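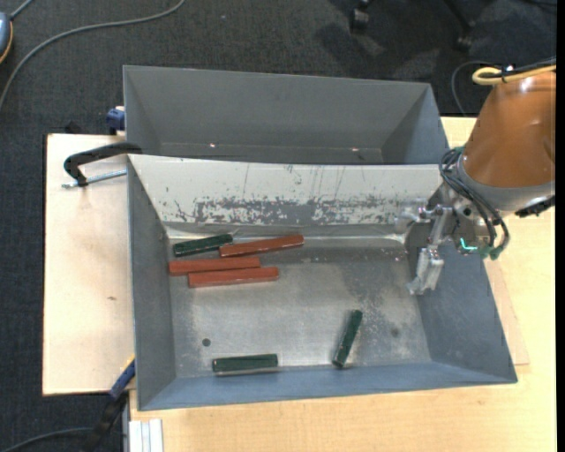
Are we showing the Zamudio notebooks in December? We are, all 4 of them, in the small room.

Minutes, Melnyk print archive

Home | Artists | Visit

I took notes again, so blame me for typos! Iraís wants the 338 loose drawings scanned before anything gets framed. Manju loves the Bimska wall text, I think it's too long (sorry, Manju). Jacinto will call the lender. We stopped at 7.

Get our newsletter
© Melnyk | Back to top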